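4.2 What people do with a mistake

I should say at the start of this section that I never set out to study rubbing out. The plan for the Feltholm interviews was to talk about handwriting in general: who still keeps a diary, who writes shopping lists, who has given up on birthday cards. But by the second evening I had pages of notes about crossings-out and hardly anything about birthday cards, so I went with it. Raili Lehtinen, who read the early transcripts with me, had been scribbling "again!" in the margin every time somebody brought up a mistake, and her copy was black with it.

So what do people do when they write the wrong word? In the diaries I was lent (there were 60 in the end, from 9 households, some of them very thin) the commonest thing by far was a single line through the word. It's quick, it leaves the word readable, and most writers seemed quite happy with that. One woman told me she liked being able to see what she nearly said. Her father, whose farm diaries she also let me read, did the opposite and went over each wrong word until the paper was shiny, and in a couple of places he went through it altogether. I spent far too long holding those pages up to the window.

Pencil writers are a different lot. They were a minority in Feltholm, but they had much stronger feelings about their tools than the pen people did, and I got long and very happy answers whenever I asked what they rubbed out with. Bread came up twice (from the older end of the group, and both times as something a grandmother did). The rubber on the end of the pencil was widely despised. Several people kept a block meant for drawing, on the grounds that it was kinder to the paper, and these tended to stay in a drawer for years, getting rounder and greyer.

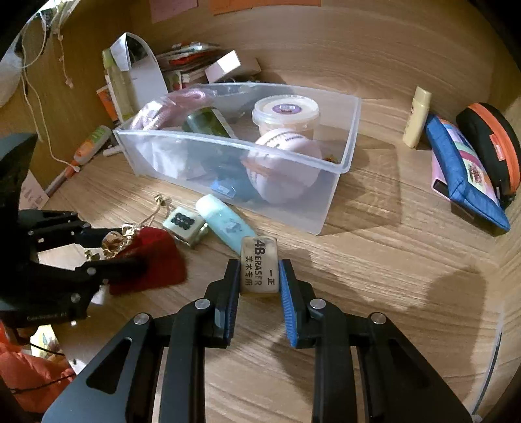 Figure 7. A used 4B eraser, with the last letters of the printed name partly rubbed away.

I had expected rubbing out to go with privacy. That was the neat idea I took into the interviews, borrowed in part from Iyengar's work on school exercise books, where children rubbed out anything they thought a teacher might laugh at. It didn't hold up very well with adults. The pencil diarists were if anything the more relaxed about being read. Two of them left their diaries on the kitchen table. What they wanted was a page that looked nice, and they said so cheerfully and without any prompting from me. The pen writers who blacked things out were the private ones, and they were also the ones who asked most often when they'd be getting their books back.

There is also the matter of ghosts, as I came to call them. Even a good rubber leaves the dent of the pencil behind, and under a lamp held low you can often read the old word beneath the new one. I went through about 700 pages this way, mostly in December and mostly after tea, when the house was dark enough for it to work. The changes were much smaller than I'd hoped. Spellings, dates, the name of a cousin swapped for the name of another cousin. In one diary "cross" had been rubbed out and replaced with "tired", and the same change turned up again some months later – I still think about that one, though I can't make much of a case from it.

I did ask the writer about it, a bit nervously. She laughed and said that she had been both.

Where the Feltholm group does line up with the Golavden letters (section 3) is in how people treat other people's mistakes. In Golavden, letters were kept for their slips as much as for their news, and families could quote a favourite misspelling decades on. I heard the same thing here. A man in his eighties showed me a recipe card in his late wife's hand with "flower" for flour, and told me he'd had offers to type it up and turned them all down. Nobody in either group had ever corrected a letter they'd been sent, and the question seemed to strike them as rather rude.

I don't want to lean too hard on any of this. Nine households is a small group, they were found by word of mouth, and people who keep diaries for long enough to lend them to a stranger are probably tidier than the rest of us. There's also the problem that a really thorough rubber-out with a light hand would leave nothing for me to find, lamp or no lamp, so my pencil figures must be on the low side. I tried a few test pages of my own to see how light the hand would need to be, and gave up after 15 of them with a sore wrist and no clear answer.

The next section turns to envelopes, and to the people who write on the backs of them.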